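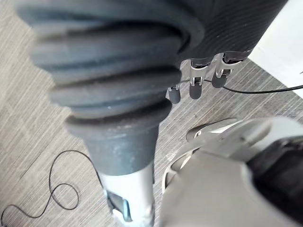 Speaker notes, robotics club evening, 30/01/2025

Okay, hi everybody. (Wait for the chairs to stop scraping.) I'm Kaisu Ahonen, second year on the Wernora team, and Elsa Laitinen is on the laptop, so if the slides jump ahead, glare at her!

Start with the hand. Three fingers, rounded tips, metal brackets at the joints. We argued over those fingers for most of the fall. I wanted more of them, Elsa wanted fewer, and we ended up with the number that fit in the budget.

Point out the black cable by the finger joints. Ask who has ever snagged a cable. (Every hand goes up, trust me.) Tell the Istau story: practice round, 17 points ahead, the wrist turns one way, the cable wants to go the other, and we score zero for the rest of the run. Now we do a slow full turn before every match and one of us just watches the cable. Boring job, we swap.

Then the bellows, the big ribbed dark gray thing. People always ask me about it! It's a cover, it folds and stretches, and yes, it picks up every speck of dust in the building. Mention the silver shaft under the collar. Don't go into shaft sizes, I lost the whole room last time.

Code part, keep it short. We logged 206 grasp attempts for the Zeltine task and went through the misses by hand. Mostly the fingers closed too early, so we added a pause. Elsa can show the plot if anyone wants it.

If there's time: how to join. First-years get 20 minutes of driving at their first meeting, no experience needed, closed shoes please. Regional round is in June and we still need two people for the Vashisht arena build.

Questions. If someone asks what it cost, pass it to Elsa.

Leave the sign-up sheet by the door and bring my pen back this time.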